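A stopped robot should say why it stopped
Torquil Gourlay
October 24, 2022

In June the two-armed robot we run at Koteo stopped halfway through a clearing task and stayed stopped. The log gave one line: joint limit, left arm. It took us 18 working hours to find out what that meant, and I think most of those hours were the software's fault.

The task was a simple one, moving small objects about on a countertop. We had run it 289 times in simulation before it went near the real machine. In 10 of those runs the left arm had gone up and not come back down. The score sheet marked them as "incomplete" and we let them through, as the pass mark allowed it.

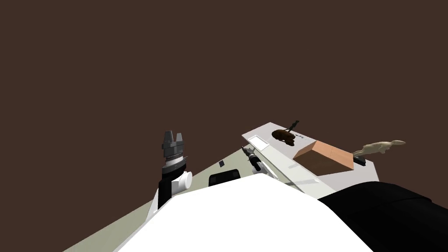 The task in simulation, left gripper raised. The wooden box is on the counter to the right.

I don't blame the simulator. It showed us the fault and we filed it under a word that covers everything from a dropped block to a lost network connection. Jenent, who supply our planner, say that more detailed fault reports would slow the control loop. Perhaps they would, a little. I would accept that.

A person standing next to a stopped arm has to decide whether it is safe to reach in. "Joint limit" doesn't help them. They need to know whether the motors are still powered, what the arm was trying to do, and whether it will try again when the fault clears. Our arm did try again, 60 seconds after the reset. My colleague had stepped back by then, but she hadn't been told to.

Any supplier who sells a robot for use near people should have to put those facts on the screen. Until they do, we cut the power first and read the log afterwards.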